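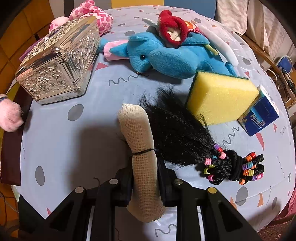
Beaded braids, a mesh roll and a yellow sponge on one of our tables.

Sorting Table Assistant, Part Time
Trevdale Household and Odds Shop, Gerkbridge
Job number 2193

Do you like putting things where they belong? Are you the person in your family who ends up going through the junk drawer on a rainy afternoon, and comes out the other side in a better mood than when you started? Then we would love to hear from you, and please keep reading even if you have never worked in a shop before.

Trevdale sells secondhand household goods, craft supplies, dress-up things and a great many small items that don't fit under any heading we have come up with so far. People in Gerkbridge and out toward Clollstead bring us their boxes when they move, or clear a closet, or close up a parent's house, and everything in those boxes passes across our tables before it goes out on the shelves. A box might be half kitchen and half playroom. You could pick up a scrubbing sponge and find a bundle of braids with beads in every color right next to it, and then a set of teaspoons, and then a single mitten. We find this fun, and we hope you will too.

We are looking for 8 people to join us at the tables starting in September, when the back-to-school clear-outs begin and the boxes stack up quicker than we can open them.

What you'll be doing

Most of your shift is spent at a table, opening boxes and deciding where each thing should go. We work with open bins along the wall: kitchen, cleaning, bath, hair and dress-up, beads and findings, paper, toys, linens, hardware, and one large bin called Ask, which is where you put anything you can't place. Please use the Ask bin freely! New people sometimes feel shy about it in their first few shifts and try to guess, and we would much sooner talk it over with you at the end of the morning.

Hair pieces and beaded things take a little patience. Beads catch on mesh, on wool, on each other, and loose strands get into everything if they are left to wander, so we ask that you gather them gently, tie them if they need it, and lay them flat in a tray. If a band or hair tie is already holding something together, leave it on. Beads that have come off go in the small jars by color (or close enough to color — we have had long talks over what counts as coral and we are not going to settle it now).

Cleaning things such as sponges, scourers and brushes only go out for sale if they are plainly new. Anything we have doubts about is set aside for our own use in the wash area or thrown away. Mesh items are the ones we mix up most often. There is bath mesh, produce mesh, craft mesh and the kind that holds a roll of something or other, and they look a good deal alike when they come out of a box squashed. We will show you our sample board, and you are welcome to carry pieces over to it and compare as often as you like.

You will also:

Wipe down the tables and change the cloths between loads
Fold linens and pair up lids with containers
Write shelf tags, in clear printing
Carry full bins to the shop floor with another person
Help customers find things when the front gets busy, mostly in the afternoon

About the tables and the room

Our sorting room is behind the shop, on the ground floor, with a wide door to the loading area and windows down one side. Each table has a cloth on it, and yes, they are all different, because they came out of the boxes too. The cloths keep small beads and buttons from rolling off, and they are easier on your wrists than a bare tabletop. Plain ones are best if you are sorting pins, and the busy prints are fine for bigger things. There are tall stools for anyone who would like to sit, and a good lamp that can be moved from table to table. It can be chilly early in the day when the big door is open, so bring a sweater you don't mind getting dusty.

There is a kitchen corner with a kettle, a microwave and a refrigerator. Somebody generally brings muffins. If you have allergies, please let us know when you apply, as the boxes can be dusty and we sometimes get wool, feathers and scented soap.

Who we're hoping for

You don't need a diploma or past experience. We'd like you to be careful with other people's things, steady about turning up, and comfortable asking when you aren't sure. Good color sight is handy for the bead jars but there is plenty to do at the other end of the table if that isn't for you. You should be able to stand or sit at a table for a couple of hours at a stretch with a break in between. Lifting is shared, and nobody carries a full bin alone.

If you know about hair, braiding or beadwork, do say so in your note. Customers ask us questions about those shelves that we can't always answer well, and we'd be glad of the help. The same goes for sewing, tools and old kitchenware. Spanish or any other second language would be a real plus on the shop floor.

You must be 16 or older. Students are very welcome and we can work around classes.

Hours and pay

The job is 39 hours a month, split into short morning or afternoon shifts. Mornings begin at 9:00 and afternoons at 1:30. We make the schedule up a month ahead and try to keep everyone on the same shifts, so you can plan the rest of your life. Your training shifts are paid at the full rate, and the rate itself is posted on the board by the shop door and will be sent to you before we meet. Staff get a discount on everything in the shop, although we do ask that you let a thing sit on the shelf overnight before you buy it.

The number 79 bus from Clollstead stops across the street, and there is a bike rack beside the loading door. Parking is on the street only.

How to apply

Write us a short note telling us a little about yourself, which shifts would suit you, and one thing at home that you have never known where to put. A page is plenty. You can hand it in at the counter, or drop it in the mail slot after hours, marked with job number 2193. If writing isn't easy for you, come in and tell us instead, and one of us will take it down.

We'll invite people in for a table visit, which lasts an hour or so and is mostly spent sorting a box together and chatting. Wear comfortable shoes and clothes with sleeves you can push up. Long necklaces are best left at home, as they do get tangled up in the beads.

Please get your note to us by the end of August.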